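Home | Gadgets | Ask Us | Try It | Back Issues

Hands for Rent: I Tried a Robot Hand Kit

By the Gadgets Desk, September

Can you pick up a grape without squashing it? Of course you can! Now try it with two stiff black fingers that only open and close.

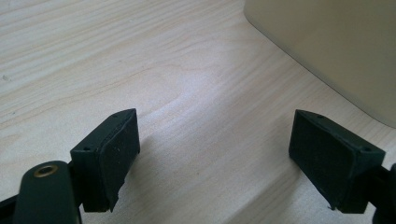
Why would anybody want a hand with just two fingers, asked Lytvynenko, a reader who wrote in when I said I was going to review the Dakton kit. Wouldn't five be better? I love this question, so let's start there.

Five fingers are wonderful, and they are also really hard to build. Each of your fingers bends in several places, and your brain has been practicing with them ever since you were a baby. A robot's brain hasn't had all that practice. Two fingers that squeeze toward each other are much simpler to work, and you'd be surprised how many jobs they can do. Try it yourself with your thumb and one finger. You can pick up a sock, turn a page, lift a spoon and steal a french fry (ask first).

A robot hand like that has its own name, by the way. It's called a gripper.

So what is the Dakton kit? It's a gripper you hold and work yourself, and you don't buy it, you borrow it. The people at Dakton mail it to your school or library in a big padded case, you keep it for 2 weeks, and then it goes back so another group can have a turn. There are 200 cases traveling around right now. Ours came to us from a school in Clamden and was headed to Westden next, so I had to be quick!

Inside the case you get the gripper, a booklet with 7 challenges, and a bag of things to grab. You hold the gripper and squeeze a trigger, and the fingers close. Let go and they open again. When you use it, you are the robot's arm, and you find out very fast what a robot has to think about.

Here's what I mean. On the inside of each finger there's a dark, rubbery pad. Rubber is grippy. If you've ever tried to run on a shiny floor in socks and then in sneakers, you already know why that helps. Things slide off smooth, hard plastic, but they hang on to rubber. The pads on our kit had gone a bit ragged at the corners, and they still did the job.

My first challenge was a pencil lying flat on a table. Easy, I thought. Ha! If I came in too high, the fingers closed on nothing but air. If I came in too low, they bumped the wood. I had to line them up with one finger on each side of the pencil, go down slowly, and then squeeze. It took me a whole lot of tries, and I said a few words that I can't print (mostly "fiddlesticks").

The egg was worse. The booklet says to use a hard-boiled one. Please listen to the booklet.

Soft things turned out to be my favorite. A sponge squishes to fit the fingers, so you can be a little sloppy and still pick it up. Coins are the meanest, because they're so thin that there's hardly any side to grab. I slid mine to the edge of the table and caught it there, and I was very proud of myself.

Now the grumbly part. The trigger is stiff, and if you have small hands you may need both of them. The booklet also uses the word "calibrate" on the very first page and never says what it means. (It means checking that the fingers open and close the way they should before you start.) I'd also have liked a few more things in the bag.

Would I borrow it again? Yes! I still haven't beaten the last challenge, which is stacking sugar cubes, and I've been practicing with a pair of kitchen tongs. You can do that too while you wait for a case. Start with a sponge and leave the coins for later.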